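Unit 3: Loose storage, bins and trays
Workshop Practice, first year
Notes by Aniela Szulc

Read these notes before the October practical. You will need them again for the stock exercise, so keep them in your folder with the handout on shelving.

What we mean by loose storage

Parts can be kept in a fixed position (racked, pegged, stacked in a fitted tray) or they can be put into a container and left to lie as they fall. The second way is called loose storage. It is cheap and quick to fill, and it suits parts that are hard to damage. It is a poor choice for anything with a finished face, a thread or a thin edge.

Most workshops use both. At Watkins, where some of you will go on placement, bar stock comes in racked and short lengths go into open bins once they have been sawn. The bins are emptied at the end of each shift and the count is written on the card.

Choosing the bin

Look at the walls first. Straight walls give the most room for a given footprint, but parts lying against them are awkward to get hold of. Sloping walls give easier access at the sides and cost you some floor area. For short bars handled singly, use the sloping kind.

Metal bins last longer than plastic ones and mark more easily. Scratches and scuffs on the floor of a bin are normal wear and do not need reporting. Burrs, splits and bent rims do — tell the technician and put the bin to one side.

Depth matters as well. A deep bin filled with a single layer of parts is mostly empty space, and you have to reach over the rim for every piece. Against that, a shallow bin lets parts slide out when it is carried.

How bars lie

Long thin parts seldom settle in line with each other unless they are placed that way. Two may end up side by side while the next lies across the floor at another angle. With a single layer this causes little trouble. Once bars begin to cross, the lower ones cannot be lifted until the upper ones are moved, and counting by eye becomes unreliable.
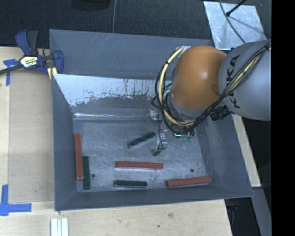
Fig. 2. Mixed bars, red and dark green, spread over the floor of a sloping-sided metal bin. The red bars are the longer.

Colour is the simplest way to separate two lengths kept in one bin. It should be backed up by a written label on the outside, as colours can be hard to tell apart in poor light and not everyone sees red and green as different. In our stores the label gives the part name, the length and the bin number, for example "Short bar, bin 691".

Gaps matter too. A bar hard against a wall, or lying close beside another, is slower to pick up than one with clear floor on both sides. When you fill a bin by hand, leave finger room along at least one long side of each bar.

For the practical

Work in pairs. Each pair will have one bin and 21 bars of mixed length.

Place the bars in a single layer as far as the floor allows. Sketch the layout from above. Then tip the bars into the tray, pour them back without arranging them, and sketch again. Mark on both sketches which bars could be lifted without touching another.

Hand in both sketches with your names and bin number. Gloves are in the drawer under the bench vice.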